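**From the Clanstead shop: planning next year's equipment money**

Sep 11, 2019

Every fall we promise ourselves we'll start the equipment list early, and every fall it gets written in a rush the night before it's due. This year we're starting now, with the Surham cell first in line, and we'd love to hear from anyone who works near it before the requests close in November.

Most of you know the setup by now: two arms, one table, and small electronic parts to be sorted out of a tray and into yellow bins. It's humble work, and we've grown very fond of it. What we've learned is that the arms were the easy part to budget for. They had a quote with a number at the bottom and we could all argue about the number. The little things around them never had a line of their own, and those are the things we keep running over to the supply closet for.

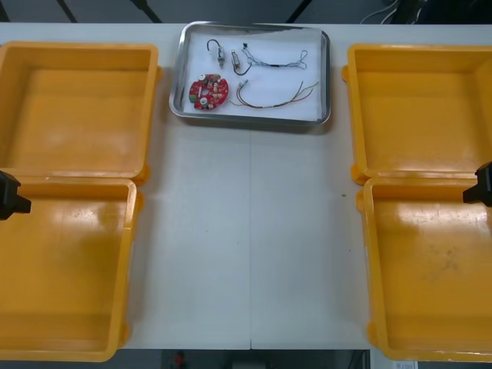 So the first request is for trays and bins, and plenty of them. We'd like 16 more bins in the same size we already use — please, the same size, even if a prettier one is on sale — and enough trays that one can be laid out while another is on the table. Gratetti has quoted us $502 for the whole bundle, delivery included, and we think that's fair.

The second request is for practice parts. Wire harnesses, round circuit boards, small solenoids, all the bits and pieces that get picked up and put down day after day. They do wear, and wires especially get tired of being handled. We'd like to buy 50 assorted pieces up front and keep them on their own shelf, so the good stock can stay good stock.
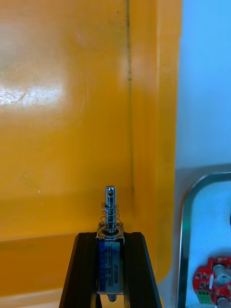 Solenoids deserve a special word, as they cost more than the wires do and we'd rather buy a few of one model than a grab bag of whatever's cheapest. If you have a favorite supplier, write it on the sheet by the door (legibly, if you can manage it!).

Then there are the fingers. We'd like 2 spare sets for the grippers, ordered now and kept in a labeled drawer. Forsyth can make them to our drawing, but their wait times get long toward the end of the year, and we would so much rather have them sitting in a drawer than be waiting on a truck.
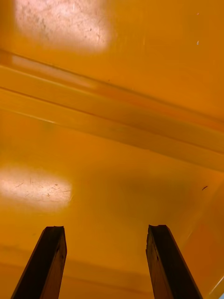
*Gripper fingers over one of the bins at the Surham cell. Note the chipped tips.*

A third arm is not on the list. We know a few of you were hoping, and we were a little tempted ourselves, but we'd like a full year with the shelves properly stocked before we go shopping for anything that big. Please send your additions, corrections and gentle complaints to the shop inbox, and we'll print the final list in the November issue.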